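Ticket: Members database / newsletter mailing
Raised by: Ginette Ferrand
Handled by: Jiahui Song
Priority: high (was normal)
Status: open, waiting on Stoltach

Problem as reported

Anniversary letter to members of the flood survivors' association did not reach everyone. Ginette had calls from members in the Grilo valley branch asking if the gathering was off. It isn't. Letters went to the town branch fine. Valley branch got nothing, or got the old August one again.

Mailing done through Steritel, same as last year. List exported from our own members database, uploaded by Ginette, letter approved, sent.

First look (Jiahui)

Logged in to Steritel. Job says "complete", no errors. Upload shows town branch only. Valley records not in the file at all, so not a Steritel fault as far as I can see. Rang them anyway, on hold 30 minutes, they confirmed they print what they are given.

Opened the members database. Valley branch is there. Searched three names Ginette gave me, all present, addresses right. Export again with the same settings: valley missing again. So it's repeatable, good.

Tried:
- export as spreadsheet instead of plain file. Same.
- different browser. Same.
- export valley branch on its own. Empty file, headings only.
- logged in as Ginette, with her on the phone. Same.
- cleared the saved filter. Valley people appear but so do members who have died, and the families who asked not to be written to. Can't send that.

Stopped there. Please nobody send anything off the unfiltered list. We had one letter go to a widow in her husband's name two years ago and Ginette had to drive over and apologise.

Cause, I think

The filter uses the "consent to post" box. When the valley branch merged with us their paper forms were typed in and consent went in the notes instead of the box. So the filter drops the lot. Doesn't explain why some of them got the August letter twice. Looking at that separatly.
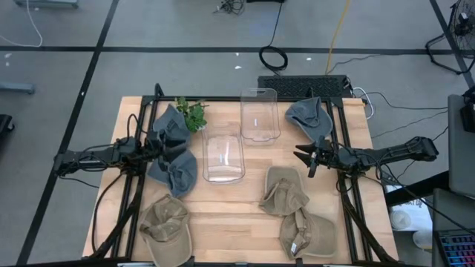
Grilo, Monday, February 17, 2025

Ginette here, writing from the branch office. Have the valley paper forms in front of me, two box files. Consent question is on the back page, most ticked yes. A few left blank. I will ring the blank ones myself, don't want them getting a form letter about it, several are well over eighty and one has only just started coming to the meetings.

Also found out re the August letter. Old valley secretary still had her own list and posted a batch by hand, thinking it was the new one. Wrong envelope pile. She is mortified, have told her not to worry. So that is not the computer and can be crossed off.

Question for Jiahui: can we fix the box for everyone in one go or does it have to be one at a time?

Reply (Jiahui)

Not in one go from our side, the bulk edit is greyed out. Have asked Stoltach, who look after the database, to switch it on for us. They say up to 5 working days. Told them the gathering won't wait and could they please hurry. No promise given.

Meanwhile did a handful by hand as a test. Ticked consent, saved, exported. All came through in the file. So cause is right.

Oddity: one record went back to unticked after saving. Did it again and it stuck. Have told Stoltach, they want a screenshot, didn't take one. Will if it happens agian.

Workaround for now

Ginette to send me the yes list from the paper forms. I tick them by hand in the evenings, newest members first. Then a second Steritel mailing, valley only. Cost is the same per letter but there is a small job charge on top, Ginette says put it against the Ferrand bequest, postage is allowed under that.

Members who rang to be told by phone: gathering is on, same hall, same start, the reading of the names is before the tea this year and not after. Coach from the valley is booked.

Still to do
- Stoltach: bulk edit, and the record that unticked itself
- Ginette: blank forms
- Jiahui: ask for a warning when an export comes out empty
- old valley list to be handed in, with thanks

Leave ticket open till second mailing has landed.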